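Sorting cups by material – bins, labels, where to put them

riis_lane
Posted Sunday, 9:14 am

We run the drinks table for a monthly open house, and the cups have always lived in one big box under the sink. Wooden ones at the bottom, paper ones crushed on top. I finally bought matching cream plastic bins, the open kind with a handle hole front and back, and lined them up against the dark wall at the back of the table.
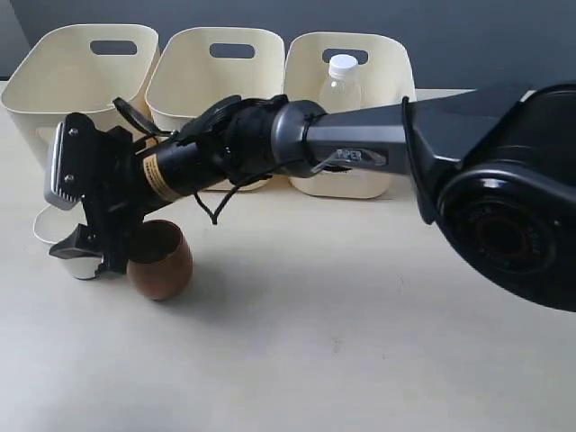 My plan is one material per bin and no mixing. I want people to be able to put things back without asking me. The table is pale and so are the bins, so the labels have to do most of the work.

Fillum
Posted Sunday, 9:40 am

Bins are fine. I would skip the labels. Anyone can look in and see what's there, and stickers come off plastic in the first hot week of June.

riis_lane
Posted Sunday, 10:02 am

Looking in only works if there's something in them. After an event they're all empty and that's when people guess. The labels are small white ones under the front handle, in Chinese, as most of our helpers read it. 木杯 for wooden cups and 纸杯 for paper.
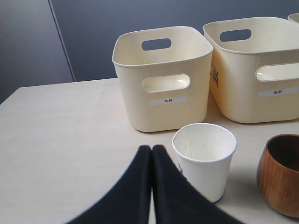

I printed them at home, 40 to a sheet, so if one peels I'll stick on another.

Signe Grímsdóttir
Posted Sunday, 11:25 am

I'm with riis on labels. We had the same argument at Stallow and the unlabeled shelf was a mess in two weeks. I'd go bigger on the print though. Small type under a handle gets covered by your fingers when you pick the bin up.

Are you keeping them close together like that? I leave a gap so you can get a hand down the side.
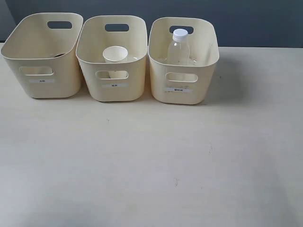
Do the wooden cups need a lid or cover in open bins?
A clean dish towel over the top is enough if you use them every month. Let them dry overnight first, and skip tight lids.

Fillum
Posted Sunday, 11:51 am

Overnight isn't long enough for wood in a damp kitchen. I give mine two days on a rack. Still think the stickers are a waste, but it's your table.

riis_lane
Posted Sunday, 1:30 pm

Two days it is, I have a rack. Signe – I'll try larger print on the next sheet and open up the spacing a bit. Wooden stays next to paper, those are the ones we reach for most. 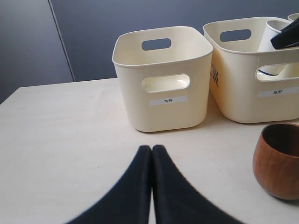
Jostton
Posted Sunday, 2:18 pm

Put the paper cups on whichever side people walk up from. We go through about 70 at an open house and hardly any of the wooden ones, so the order matters more to me than the print size. Also check that your paper sleeves fit standing up before you commit to that bin. Mine didn't and I ended up cutting them open.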